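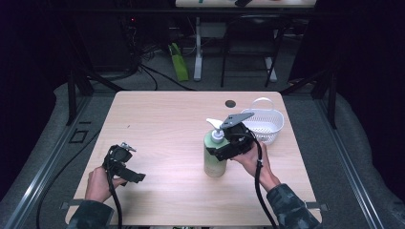
Bastach Bottle and Basket Set: Read Me First

Thank you for picking up this collection! It holds 2,657 short recordings of people doing small tabletop jobs with a pair of hand-held grippers, mostly putting toiletries into little carrying baskets. The recordings were made for the packing room at Huerta, where gift baskets and guest-room kits have been filled by hand for as long as anyone there can remember, and where two robot arms are due to join the line in August.

I'm Ju-won Kwak. I packed baskets at Huerta before I looked after this data, so please forgive me if I go on a bit about the people side of it.

What is in a recording

Each one covers a single job from start to finish. A typical one has a pump bottle on the wood-grain table, a small white basket close by, and a person with a black gripper in each hand. Pressing the jaws around the upper body of the bottle, just below the pump head, is the grip most of our packers settled on (a few prefer to go lower, and we kept those too, as they were perfectly good packing). Every recording comes with a one-line note in the packer's own words. Some of the notes are very short and a few are grumpy, and I have left them alone.

How the work was shared out

Everyone in the packing room was offered time at the table, on paid hours, and could say no without giving a reason. Sessions were kept short. The grippers are heavier on the wrist than a bottle of soap, and after a while you do feel it in your forearms. Bronau set up the tables, and Ukex sorted the finished files into folders.

What changes for the packers

The arms will take the steady, repeated part of the job: bottle into basket, basket along to the next place. People keep the ribbon work, the odd orders, the checking, and the last word on whether a basket looks right. Two of us have moved over to running the line and reviewing recordings, with training on the clock. Some of my coworkers are glad to be rid of the reaching, and some miss the old rhythm already and say so at lunch. Both views went into the shift plan, which is still being argued over, mostly about breaks and who gets called when an arm stops.

Splits

1,000 recordings are set aside for testing, and 400 more for tuning. The rest are for training. The same packer may turn up in all three, so please don't use the test score to say how well a system would follow somebody new.

Please don't

Use the recordings to rate or time individual packers. That was promised at the first meeting, and it is a condition of using the set. Names were never stored with the files, and we ask you not to try to work out who is who from their hands or sleeves.

Known gaps

Very full baskets are rare, and so are glass jars. Left-handed packers are fewer than I would like. If you find a note attached to the wrong recording, write to me with the folder name and I'll fix it in the next release.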